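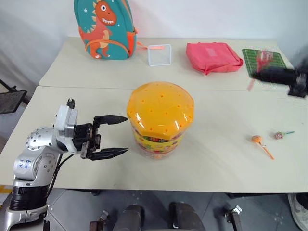 jastino_til_i_die
Well I'm still shaking. Two down with 30 seconds on the clock and Holmgren hits that from the corner, with a hand in his face! Best cup final I've seen in years and I've sat through most of them. Julstead must be sick.

parquetpete
Great finish, but can we talk about the foul on Huenchumán before it? He got clattered going up for the rebound and the ref just waved play on. We should have been on the line.

limalau_lass
Neutral here (Limalau went out in the quarters, thanks for asking). Didn't look like a foul to me — Benjamín went looking for the contact. Kjell's shot was gorgeous though.

parquetpete
Looking for it? He was on the floor!

julstead_jim
Fair play to your lot, but we threw that away. Missed free throws all night, and why Zapata took our centre off in the fourth quarter I'll never know.

jastino_til_i_die
Jim, he had four fouls, what was he meant to do?

julstead_jim
Leave him on. It's a final. You don't save fouls for the summer.

limalau_lass
With Jim on this one. Anyone know what the crowd was? Looked rammed on the stream.

parquetpete
1764 they said over the tannoy. Place holds 2000 but the far end was shut. Still a foul.

Contact the moderators | © Courtside Chat | Back to top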